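Looking After Wood Paneling and Old Doors

Paneled wood collects dirt in places a flat door never does. Dust settles on the lower edge of every recess, and grease from hands builds up near the latch. A few minutes every couple of weeks will save a long afternoon later.

Start dry. Use a soft paintbrush, 2 inches wide, and work from the top down so that loose dust falls onto areas you haven't done yet. A vacuum with the brush attachment will do for the big flat parts, but it won't reach into corners.

For washing, put a teaspoon of mild dish soap in a quart of warm water. Wring the cloth until it no longer drips. Wipe along the grain, rinse with a second cloth, and dry right away. Standing water in a recess will lift the finish and leave a pale ring.

Black marks around metal handles and pulls are usually old polish. Take the hardware off if the screws will turn, and clean it on a sheet of newspaper. If it won't come off, slide a piece of thin card behind it before you use any metal cleaner.

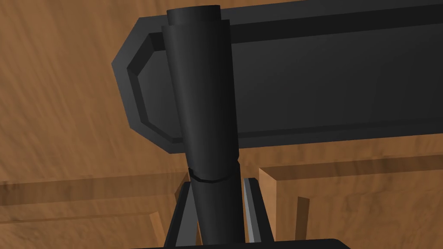

Wax goes on thin. Most people use three times what they need, and the extra turns white in the carving. Put a dab on a folded cotton rag, rub it in, wait 20 minutes, then buff. An old shoe brush is good for the grooves — keep one just for this.

For small scratches, try a matching wax stick first. Press it in, scrape level with a plastic card, and buff. Deeper dents in bare wood can be raised with a damp cloth and a warm iron, but don't try this on shellac or veneer.

If a panel has shrunk and shows a light strip along one side, don't fill the gap. Panels are meant to move. Touch up the strip with stain in October or so, when the heating has just come on, and leave the joint alone.

Rags used with oil finishes can catch fire by themselves. Spread them flat outdoors until they are stiff, then throw them out.

Tamunoemi Edet, August 2018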